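The Hundredth Hose

Yee-man Lu had been told the arm would learn by watching. She had been told this by Rhun Beddoe, who had not touched the controls since April.

"Just do it the way you'd do it at home," he said.

"At home I swear at it."

She squeezed the handles. Across the room at Otell, the fingers closed. Demonstration 93. Seven to go, and then, according to the slide, the arm would know drain hoses. 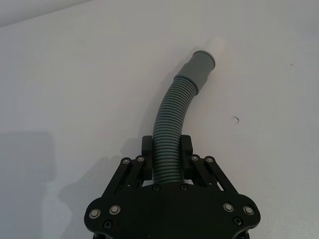 4 min read

What it would know, she suspected, was her. It would know that she gripped the ribbed part low down, and that she stopped before every turn, as if somebody might be standing behind her.

"Why do you wait there?" Rhun asked, reading the log.

"I don't."

He turned the screen around. She did, every time.

"Well, cut it out of the data."

"Raimonds says leave it in. He says it might be important."

"It's me thinking about lunch."

Rhun wrote something down. She finished the last one at ten past six and took off the headset. He started the policy. The arm went over to the hose, took it low on the ridges, lifted, and stopped.

They watched it.

"Is it stuck?" Rhun said.

"Give it a second," said Yee-man, and reached for her coat.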